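Brandivau issues handling rules for robotic work on open desktop computers

Refurbishing firm Brandivau has released a 41-page internal practice document covering the use of robot arms on open desktop computers, and has made it available to other shops on request. The text, titled Open Chassis Handling, Issue 2, applies to any task in which a gripper enters the case of a computer to place or remove a processor, memory module, expansion card or drive.

The document replaces a shorter issue that dealt mainly with guarding and emergency stops. Those sections remain. Most of the new material concerns damage to the product, an area the company says was previously left to the judgment of whoever was running the cell.

"General machine safety is well covered elsewhere," said Gunther Eichhorn, who edited the text. "We had very little in writing on what a fingertip may touch inside a computer, and operators were giving each other different answers."
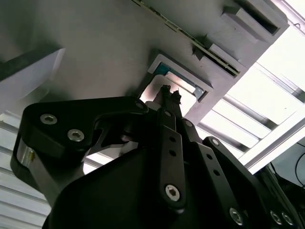

Issue 2 divides the inside of a case into three zones. Zone A is the processor socket and a band surrounding it. Zone B covers memory slots, expansion slots and board connectors. Zone C is everything else, including the power supply, drive bays and chassis walls. Each zone carries its own limits on approach direction, speed and grip force, and a program must state the zone in its header before it can be released for use.

In Zone A, the final approach must be made perpendicular to the board. Sideways correction is not permitted once the part is below the height of the socket lever. If a correction is needed, the arm must retract to a defined clearance height and start the approach again. Fingertips may contact the edges of the processor only. Contact with the socket contacts, under any condition, is recorded as a defect, and the board is set aside for inspection under magnification.

Zone B rules are less strict on angle but add a check for latches. Memory slot latches must be confirmed open, by a camera or by a person, before insertion starts. Expansion cards are to be held by the bracket or the board edge.

A separate section deals with fixtures. The chassis must lie flat on its side with the cover removed, and must be located against at least two fixed stops. Trays holding loose parts are to be attached to the work platform. Printed trays are accepted if they are checked for wear every 200 cycles and replaced when a pocket no longer holds the part without play.
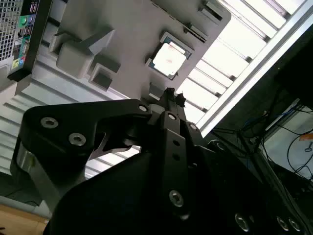 Wrist cameras receive a page of their own. The image must include both fingertips and the target during the last stage of any approach, and the gripper must not block the view of the pin 1 corner of the socket. Lighting is to be set with a processor in place, as the metal lid reflects strongly and a setting that works on a bare socket may wash out the lid and its edges. A fixed camera giving a view of the whole work area is required in addition to the wrist camera. Recordings from the two must share a common time base.

Cable routing is treated as a matter of both safety and quality. Cables on the arm must be secured so that no loop can hang below the wrist when the gripper is inside a case. Wiring inside the computer is to be tied back or moved out of the programmed path before the cycle starts, and the operator must confirm this at the control panel.

The numbers in the document come from a trial carried out with Agudelo, a contract repair shop that ran 516 processor and memory placements under a draft of the rules. Mortimer Mahmoud, who managed the work for Agudelo, said the draft's original grip force limit for Zone A was too low and led to parts shifting in the fingers during travel. The limit was raised, and a requirement for a hold check at clearance height was added. 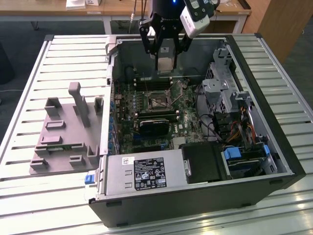

Mahmoud said the shop also asked for a change to the restart procedure. Under the draft, any stop inside Zone A required a full homing sequence. The released text allows a straight retraction at reduced speed, under manual control, followed by a visual check of the part and the socket.

Screws on the gripper are to be inspected at the start of each shift. Fasteners on finger plates and linkages must carry a witness mark, and any gripper found with a loose or missing screw is to be withdrawn. The last case worked on must then be searched before it moves to the next station.

Jelix and Fostau, which supply refurbished desktops to Brandivau, have been sent copies for comment. Neither is bound by the text. Eichhorn said comments would be accepted until May, and that laptops, which are outside the scope of Issue 2, will be covered in a separate document.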